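Been reading the Iltano release notes for the new planner. "General-purpose disassembly and reassembly from demonstration." I run the software side of a bench that tries to put PCs back together, so I have opinions. Thread.

1/ Start with what the word "reassembly" covers. For us it means CPU, RAM, hard drive, into an old Dell tower lying on its side. Two arms, one table. That's the whole world. The planner doesn't know what a laptop is and neither does anyone's demo video.

2/ The case is the hard part for motion planning. People show you the grasp. I'd like to see the collision model. Ours treats loose cables as a fat keep-out box near the drive cage, because we've never had a cable model I'd trust with a gripper. Iltano's notes say "deformables supported." Supported how? There's one line on it.

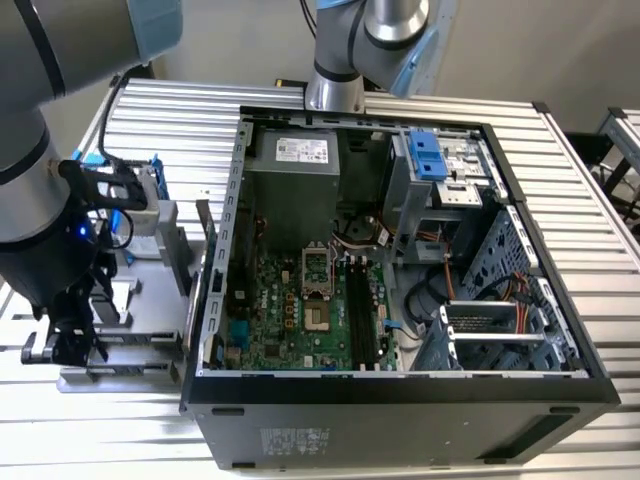 3/ Perception. The claim in the notes is that you can skip fiducials and fixtures and let the network find the parts. Fine. We still use a fixture. The drive stands in a printed pocket and I know where it is before any camera wakes up. Percy Huaranga calls this cheating. I call it getting home before 7.

4/ Wrist camera view from the other half of the job, the flat practice plate. Mock slots, mock socket frame, a drive in its caddy. Everything you need is right there and nothing is in the way, which should make you suspicious of any success rate measured on one.

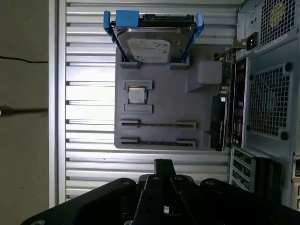 Practice plate from the wrist camera, drive and CPU seated. Computer case on the right.

5/ So, numbers. We logged 2,916 insertion attempts on the plate with the old planner. 2,764 were marked good by the success classifier. Sounds great! Then Sheyla Tamayo went back through the logs and re-scored them with a stricter check on final pose and force. 2,224.

6/ Same runs, same robot. The only thing that changed was what we agreed to call a success. When somebody posts a percentage, ask who wrote the function that returns True. In our case it was me, in April, in a hurry.

7/ The bug, for the curious: the classifier looked at gripper width after release plus a z threshold. A module sitting crooked on top of its slot passes both. We now require a force profile during the push and a second look from a fixed camera. It's slower and I like it a lot more.

8/ Back to the planner. The old stack is a boring sampling planner, a hand-tuned approach vector per part, and a compliant controller for the last bit of travel. The approach vectors live in a YAML file that everyone hates and everyone edits.
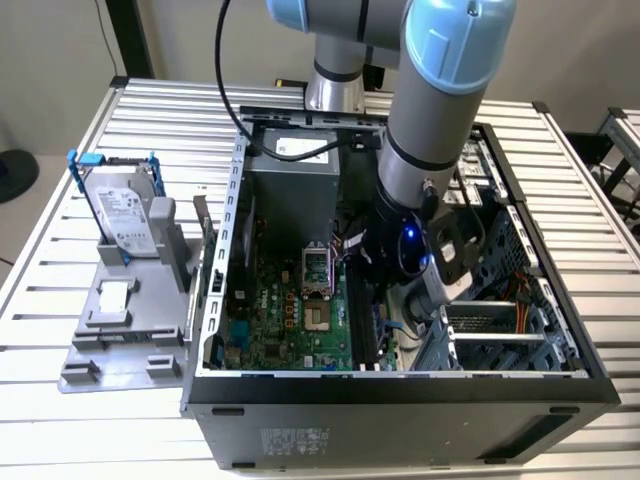

The new one drops the YAML and learns the approach from demos. I ran it on the same tower for two weeks. In open space it was smoother than ours, I'll give it that. Near the power supply it liked to swing the wrist wide, and our safety monitor stopped it up to 11 times in a single session. The old one takes an ugly path and gets there.

9/ Could be the demos. The set that ships with it was recorded in Rirnberg on a different case, and ours (Dernville, if you're keeping track) has less room between the supply and the drive cage. But then say so in the notes. "Generalizes across chassis" is a strong sentence to write if you tried it on one chassis.

10/ RAM is where I'd point anybody evaluating this stuff. A long thin part, a keyed edge, and a slot that doesn't forgive much tilt. If your planner hands off to the controller a few degrees out, no amount of compliance fixes it. You just press harder on the wrong thing.

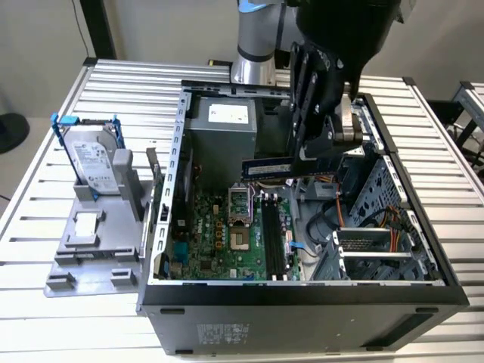 Blue RAM module in the gripper, gold contacts down. Both memory slots still empty.

11/ What I'd want before switching: per-part results, the definition of success in code, failures sorted by cause, and the planner's timeout printed somewhere. I found that last one by reading source. It gives up and returns the nearest "acceptable" path. Acceptable to whom, the docs don't say.

12/ Someone from Acuña asked whether we'd share the re-scoring script. Yes, once Sheyla takes the hardcoded paths out. It reads plain joint and force logs, so you don't need our robot to use it.

13/ We're keeping the old planner for insertions and trying the new one for the long moves between the fixture and the case. If the numbers change I'll post them, with the scoring function attached.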